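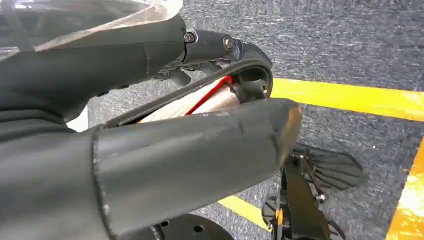

Chapter 2
The Site Visit and the Live Demonstration

2.1 Purpose of the chapter

Chapter 1 dealt with data sheets, payload tables and the reading of a work envelope drawing. Those documents describe a robot under stated conditions. A site visit puts the reader in front of the machine under conditions that are only partly stated, and the visitor has to record the missing ones. This chapter covers what to ask for before a visit, what to watch while the robot is running, and how to write up the result so that a second reader can use it.

The running case is an open day held in November 2020 at the Drarmont test floor of Nusis, a small integrator of arms and hands for light handling work. The visiting party came from Iradby, a document storage firm that wanted to know if a robotic hand could pass single sheets and slips to a clerk. The party was led by Fabrice Riviere, then a process engineer at Iradby. His notes are used throughout the chapter and are reprinted in full in Appendix C.

The following terms are used in the sense given here.

Demonstration: a run of the robot, set up by the host, with the task chosen in advance.
Trial: a run with the task or the object chosen by the visitor.
Handover: the transfer of an object between a robot and a person, from the moment both have hold of it to the moment one of them has let go.
Reset: everything done by hand between two runs.

The difference between a demonstration and a trial matters more than any other in this chapter. Many visit reports mix the two, and the figures in them cannot be compared afterward.

2.2 The task under observation

Paper is a hard material for a handover. It weighs almost nothing, so a force reading at the wrist gives little warning that the person has taken hold. It bends under its own weight and takes a curl from the way it was stored. A folded slip is stiffer along the fold than across it, and its behavior depends on which end the fingers pinch.

In the handover of a slip, the observer should note four points: which party takes hold last, where on the slip each grip is placed, the angle of the slip while both grips are closed, and the signal that makes the robot open. The last of these is usually hidden. It may come from a sensor, from a timer, or from an operator. The host should be asked directly, and the answer written down in the host's own words.

A slip held between a mechanical finger and a person's thumb and index finger satisfies the definition of a handover given above. It is the state in which tearing and dropping are decided, and it is often too short to judge by eye.

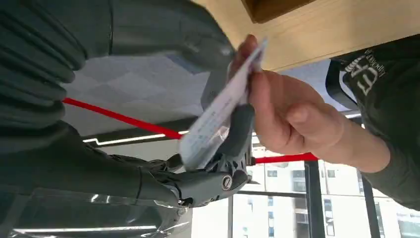

2.3 Recording the surroundings

A robot that performs well on a test floor may be relying on the floor. Before the first run, the visitor should sketch the area and mark the furniture, floor tape, barriers, windows and power outlets. Daylight from a large window can change the result for any system that depends on a camera, and the time of each run should be noted for that reason.

Cables deserve a line of their own in the sketch. So does the operator's desk. Riviere's sheet for the Drarmont visit lists an open laptop, a handheld remote controller with two antennas, a power adapter, a power strip at the edge of the desk, and a wooden tray with compartments.

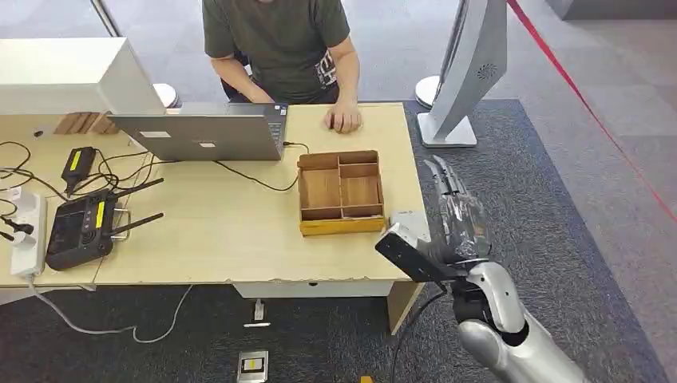

The presence of a controller does not show that a run was operated by hand. It shows that it could have been, and the report should leave the matter open until the host has answered. At Drarmont the answer was that the arm motion was stored and the release was commanded. Riviere entered this under "Mode" on the Gatti form, a one-page visit record that Iradby had used for earlier equipment purchases.

2.4 Counting runs

The Iradby party watched 44 runs, of which 15 were trials by the definition in Section 2.1. The totals are kept apart in Table 2.1. Resets were timed separately and came to 3,952 seconds over the whole visit.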